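How to Sort a Table of Bathroom and Kitchen Odds and Ends

By Aishwarya Lobo
Updated 23 May 2026

This page covers the small things that pile up on a table after a move or a shelf clear-out: bowls, pump bottles, toothpaste, toothbrushes, bags. They are awkward to sort. Some belong in the kitchen and some in the bathroom, and a few could go in either. Allow 30 minutes for a full table, longer if you have to wash much.

What you need

Two tables, or one long one
A damp cloth and a dry cloth
Dish soap
A shallow tray or box for each room
A trash bag
Masking tape and a pen

Step 1. Set up the surface

Push the tables together so you can reach across both. If one side is against a wall, use that side for small, light things and keep the near side for bottles and bowls. Wipe the surface first and let it dry. Check the join between the tables and close it up if there is a gap. Toothpaste caps find it every time.

Step 2. Start with the bowls

Bowls take up the most room, so deal with them before anything else. Lift each one by the rim or with a hand underneath, turn it toward the light and look for chips. Run a fingertip along the lip, slowly. A rough spot means the bowl should not be used for food, although it can still hold hair ties or cotton balls in the bathroom.

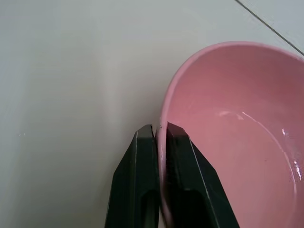
On a shiny bowl, tilt it a little as you look. Reflections hide fine scratches, and a scratch that can't be seen from one side often shows from the other. Wash the ones you are keeping in warm water with a drop of soap, rinse them twice and dry them by hand. Air drying leaves spots on a smooth inside surface – no harm done, but you will end up wiping them again.

Decide now whether a bowl is a food bowl or a bathroom bowl. Put a piece of masking tape on the base with K or B on it. My neighbor Tharun Namboodiri uses colors for this, pink for the bathroom and anything else for the kitchen, and that works if your bowls happen to cooperate.

Step 3. Bottles and tubes

Stand pump bottles upright, away from the edge. Check that the cap is screwed down all the way and wipe around the neck, where drips collect. If the pump head has a lock position, use it before carrying the bottle anywhere. Read the label before you decide on a room. Dish soap and laundry soap can come in very similar bottles.

Toothpaste goes with its box only if the tube is unopened. Once a tube is in use, flatten the box for recycling. Before you do, copy the expiration date onto a strip of tape if the one on the tube is hard to read. 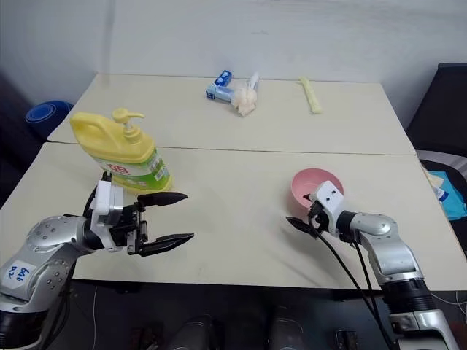 Toothbrushes should not lie on a bare table for long. Put them in a cup, bristles up, and keep them apart from anything that came from under a sink. Throw out a brush when the bristles splay.

Step 4. Bags and small pieces

Shake out every plastic bag before you throw it away. Caps, refill spouts and sample sachets get left inside. Clean bags can be folded flat and kept together in one bag. Sticky or torn ones go in the trash.

Step 5. Load the trays

Heavy items first, then the light ones around them. Carry the kitchen tray and unload it completely before you pick up the bathroom tray. If something is left on the table at the end and you can't say which room it belongs to, leave it out for a day and see who comes looking for it.

Wipe the tables again and pull them apart.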